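Flat mailers or padded bags for selling secondhand books?
Small Sellers Board > Packing and Posting

pestow_paperbacks
Oct 2, 2025
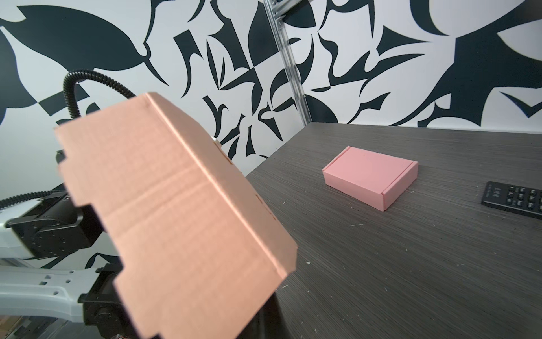
I've been selling old paperbacks out of the spare room since June and I have reached the stage where packaging costs more of my attention than the books do. Padded bags were fine until a run of bent corners and one buyer who sent me a message of 573 words about the spine of a gardening annual. So I'm thinking of going over to the cardboard mailers that come flat, the sort with tabs and notches down the side and one long crease across the middle, which you fold up yourself while questioning your choices. Before I commit to a bale of them: are they worth it? Average sale is not high. Postage already eats most of it. My other half has views on where a bale would live.

inkandfoxing
Worth it for hardbacks. For a paperback that sold for less than a sandwich, no. Wrap it in a bit of brown paper, put it in a bag, stop reading the reviews.

Theano E
Disagree with the above. Bent corners are the one thing buyers always mention, and they mention it in public. I moved to folded mailers two years ago and my complaints are now entirely about smell, which I regard as progress.

What size are your books? If they're all standard paperbacks you only need one mailer. If you've got annuals and cookery in there as well you will end up with a hallway like mine.

pestow_paperbacks
Mostly standard. The annuals are a weakness. I bought a box lot from a house clearance at Psarras and there are still 40 of them looking at me.

gladstone_bag
Check the thickness once it's folded, and measure it with the book inside. I bought a lovely batch from a firm called Nilora, good stiff stuff, and every one of them folded up 2 mm too fat for the large letter slot. Each parcel then went at the small parcel rate. I had 1,589 of the things. I am still using them for seedlings.

inkandfoxing
How do you use a book mailer for seedlings

gladstone_bag
Badly.

Markos Vlachopoulos
I used to work in a print finishing shop, so a few practical points.

Fold every crease backwards slightly first, then forwards. It stops the outer layer splitting along the fold. Keep them flat and somewhere dry, with something heavy on top, or they curl and the tabs stop meeting the slots. And don't do them one at a time as orders come in. Fold a pile in front of the telly.

As for bags v board, inkandfoxing is right about the cheap stuff and I say that with some pain. A paperback under a fiver with a piece of scrap card either side of it in a plain bag will survive nearly anything short of our local sorting office.

Theano E
Scrap card either side is just a mailer with extra steps, Markos.

Markos Vlachopoulos
It's a mailer I got free from the back of the greengrocer's.

Theano E
Then it smells of onions and we are back to my complaints folder.

tuppence_coloured
Has anyone tried the Mulel ones with the peel-off strip? I like not having to hunt for the tape but I've had two pop open on the kitchen table before they'd gone anywhere near a van. I now tape over the strip, so I'm paying extra for a feature and then covering it up.

gladstone_bag
Same. Plain ones and a decent tape gun.

inkandfoxing
A tape gun is the only thing I've bought for this hobby that I'd save in a fire.

pestow_paperbacks
Right. I've ordered a small pack of plain mailers for the annuals and anything over a tenner, and the rest can go in bags with card. Measured it with a book inside first, thank you gladstone. It fits the slot as long as nobody breathes on it. Theano, what do you do about the smell?

Theano E
Put "has the scent of a well-loved book" in the listing. Failing that, a sealed tub with bicarb in an open dish for a week, and don't let the dish tip over. I've still got a Wodehouse that puffs when you open it.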